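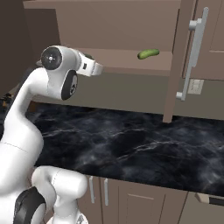
*An open kitchen cabinet, shown in a computer rendering.*

**Kitchen cabinets** are the built-in cupboards that hold dishes, food and cooking gear, and they have a livelier history than most people expect! Before they became standard, a household kept its kitchen goods on open shelves, in a separate pantry or in freestanding pieces such as dressers and hutches.

## History

The fitted kitchen took shape in the early twentieth century, when designers began to study how cooks moved between the stove, the sink and the larder. Cabinets of matching height and depth could be lined up under one long worktop, and suddenly even a tiny apartment had a place for everything. Factory production followed, and by the postwar years rows of wall and base units were a common sight in new homes.

## Construction

Most cabinets are built in one of 2 ways. A *face-frame* cabinet has a border of solid strips fixed to the front of the box, which stiffens it and gives the doors something to hang from. A *frameless* cabinet leaves this border out, so the opening is wider and large pans slide in easily. Frameless boxes rely on thicker side panels for their strength.

The concealed cup hinge is a wonderful bit of engineering - a few turns of a screwdriver will move a door up, down, in or out until the gaps line up. Soft-close versions add a small damper that slows the door over the last part of its swing.

## Regional makers

Small workshops still have a loyal following. The Lūse workshop is known for painted corner units, and Kaneck for tall larder cupboards with spice racks on the inside of the doors. Ülle Paulauskas, whose book *Udis* traces the cupboard from farmhouse to city flat, gives a whole chapter to latches (it is a delight). Her survey covered 400 kitchens and took 10 years to finish.

## See also

- Hoosier cabinet
- Larder
- Butler's pantry
- Plate rack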